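Cómo registrar una canción propia antes de publicarla: guía para autores e intérpretes noveles

Centro de Recursos Musicales Villanueva
Área de Apoyo a la Creación. Última revisión: septiembre

La presente guía recoge el procedimiento recomendado por el Área de Apoyo a la Creación para las personas que han compuesto una canción y desean dejar constancia de su autoría antes de difundirla en plataformas, entregarla a una editorial o presentarla a una convocatoria. El texto tiene carácter orientativo y no sustituye el asesoramiento de un profesional del derecho.

Antes de empezar

Conviene distinguir entre la obra y la grabación. La obra comprende la melodía, la armonía y, en su caso, la letra. La grabación, también llamada fonograma, es la fijación sonora de una interpretación concreta de esa obra. Una misma canción puede tener varias grabaciones, con titulares distintos en cada caso. Buena parte de las incidencias que atiende esta oficina procede de solicitudes en las que ambos conceptos se han mezclado en un único formulario.

El derecho de autor nace con la creación de la obra. La inscripción en un registro facilita la prueba en caso de controversia y suele ser requerida por terceros durante una negociación, por lo que se aconseja tramitarla con antelación suficiente.

Paso 1. Reunir la información de la obra

Prepare un documento con los siguientes datos:

Título definitivo y, si los hubiera, títulos alternativos o provisionales.
Nombre legal completo de cada autor, acompañado del nombre artístico.
Función de cada persona: letra, música, arreglo o adaptación.
Lengua de la letra.
Duración de la versión de referencia.
Indicación de si la canción incorpora material ajeno, como citas, muestras o textos de dominio público.

El título debe escribirse siempre de la misma manera. Una tilde omitida o un subtítulo entre paréntesis que aparece en un documento y falta en otro puede dar lugar a dos fichas diferentes para la misma canción.

Paso 2. Acordar los porcentajes por escrito

Cuando intervienen dos o más personas, el reparto debe quedar firmado antes de iniciar cualquier trámite. La oficina facilita un modelo de acuerdo - formulario 3382 - que puede solicitarse en el mostrador o por correo electrónico. Los porcentajes han de sumar cien y se consignan por separado para la letra y para la música.

A modo de ilustración, la canción «Trarnau» fue escrita por Zübeyde Gündoğdu, autora de la letra, y Sota Oshima, autor de la música. El acuerdo atribuye a la primera la totalidad de la letra y al segundo la totalidad de la música. Catherine Hepburn, que interpretó la voz principal en la maqueta, no figura en el acuerdo de autoría, dado que su aportación corresponde a la grabación y se recoge en la hoja de intérpretes.

Si un músico de sesión propone una frase melódica que termina formando parte del estribillo, las partes deberán decidir si esa aportación constituye autoría. Se recomienda tratar la cuestión el mismo día del ensayo y anotar lo acordado.

Paso 3. Preparar la partitura o la maqueta

Los registros admiten por lo general una partitura, una grabación o ambas. Consulte previamente los requisitos del organismo al que vaya a dirigirse.

En caso de presentar partitura, bastará una línea melódica con cifrado de acordes y la letra situada bajo las notas. No es necesario aportar el arreglo completo, salvo que el arreglo sea precisamente el objeto de la inscripción.

En caso de presentar maqueta, la melodía y el texto deben oírse con claridad. Una toma de voz y guitarra, o de voz y piano, resulta suficiente. Evite los efectos que dificulten la comprensión de la letra y deje un breve silencio al principio y al final del archivo.

La letra se entregará además en un documento de texto independiente, con las estrofas separadas y los estribillos escritos íntegramente cada vez que aparezcan.

Paso 4. Nombrar y guardar los archivos

Adopte un criterio único y manténgalo en todo el expediente. La oficina emplea el siguiente orden: título, apellido del primer autor, tipo de documento y número de versión. Las versiones descartadas se conservan en una carpeta aparte, ya que los borradores pueden servir como prueba del proceso de composición.

Guarde al menos 3 copias del expediente, una de ellas fuera del domicilio o del local de ensayo. Los proyectos de edición de audio deben archivarse junto con sus pistas originales, y no solo con la mezcla final.

Paso 5. Presentar la solicitud

La solicitud puede presentarse por vía telemática o presencial, según el organismo. En ambos casos se requiere un documento de identidad vigente de cada solicitante. Si una persona actúa en nombre de los demás, deberá aportar autorización firmada por todos ellos.

Revise el resumen antes de confirmar el envío. Las correcciones posteriores suelen exigir un trámite nuevo y, en algunos supuestos, el abono de una segunda tasa. Conserve el justificante en formato digital y en papel.

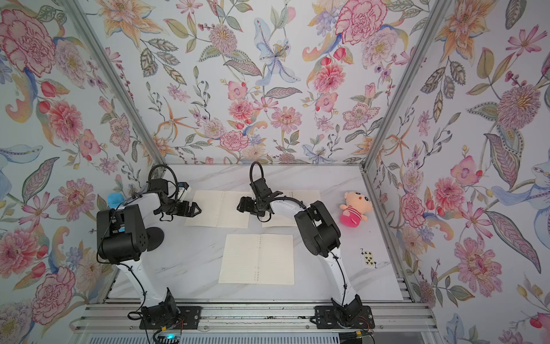
Mesa de superficie blanca con dibujo de mármol y paredes de papel pintado floral.

Paso 6. Comunicar los datos a terceros

Una vez obtenido el justificante, traslade la misma información a quienes vayan a intervenir en la explotación de la canción: entidad de gestión, editorial, distribuidora digital y, si procede, sello discográfico. Los títulos, nombres y porcentajes deben coincidir exactamente con los del acuerdo firmado.

Si se prepara un álbum, elabore una hoja por canción y una relación general con el orden de las pistas. Fatima Ibrahim, responsable de catálogo en el sello Morkell, aconseja cerrar esa relación antes de encargar el diseño de la portada, con el fin de que los créditos impresos y los digitales no difieran.

Incidencias frecuentes

Un coautor no responde. Remita la propuesta de reparto por un medio que deje constancia de la recepción y no publique la canción hasta obtener respuesta o asesoramiento.

El título ya existe. La coincidencia de títulos no impide por sí sola la inscripción, aunque puede ocasionar confusiones en la identificación de la obra. Añada un subtítulo si lo considera oportuno.

La canción ha cambiado después del registro. Los ajustes menores de interpretación no suelen requerir una nueva inscripción. Un cambio sustancial de letra o de melodía aconseja presentar la versión modificada e indicar su relación con la anterior.

Consultas

Las consultas individuales se atienden con cita previa en la sala Arnau, a partir de las 10:00. Para solicitarla, indique el título de la obra, el número de autores y el trámite sobre el que desea información. El modelo de hoja de intérpretes corresponde al formulario 3483. Las peticiones relativas a obras con autores residentes en el extranjero deben dirigirse a Sota Ogura, del Área de Apoyo a la Creación.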